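Speaker notes - "Clearing the Table: Small Containers and Where They End Up"
Utport Library, lower meeting room. 31 chairs, so no microphone.

Start on time. Say who I am, say Pilcombe is the housing group I work for, then go straight in. No slide for this part.

Opening point: people ask me about closets and garages. Most of the mess I get called about is on a table, and most of that is small containers. Bottles, tubs, jars, things with lids. They get set down for a minute and stay for a month.

Ask for hands: who has a bottle on the kitchen table right now that doesn't belong there? Wait for it.

First slide. Leave it up while I talk about grouping.

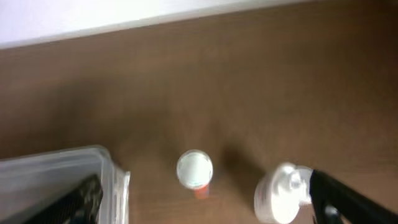

Slide 1. White-capped bottle and clear plastic container on the table.

Grouping. Clear plastic is good for this. You can tell there is something dark in there without lifting it out. Solid bins hide things, and then you buy a second one.

My rule is one container per job. If a bottle has no job, it goes to the end of the table and waits for a decision. Give it 6 days. Ostapchuk (the workbook on the handout) says longer, and people can try that if they want. I find they forget.

Skip the part on labels if we are past the half hour.

Next slide - lids. Pause here and drink some water. 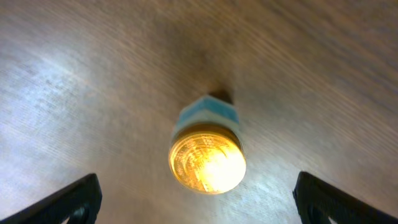 UTPORT, November

The dateline goes with the page I'm reading from, the Pilcombe newsletter. Read the first two lines only. Then: a gold lid is easy to spot from above, and the light-blue stripe on the band helps too. Color does more work than print when you are looking down at a table. Mention that the Trosier survey had 1289 replies, and lost lids came up again and again.

Tip to give out: keep the lid on the container even when it is empty. Loose lids go in one place, same drawer every time.

Take two questions, then move on.

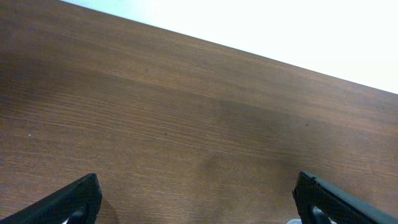 Wiping down is the last step and the one people skip. Clear a section, wipe with the grain, let it dry before anything goes back. Look at the darker patch toward the middle and right of this tabletop. It could be a water mark, wear or only a shadow, and you can't tell until you get close and run a cloth over it. Ask the room how they would check theirs.

Handout is 11 pages, copies by the door. Finish with questions and stack the chairs.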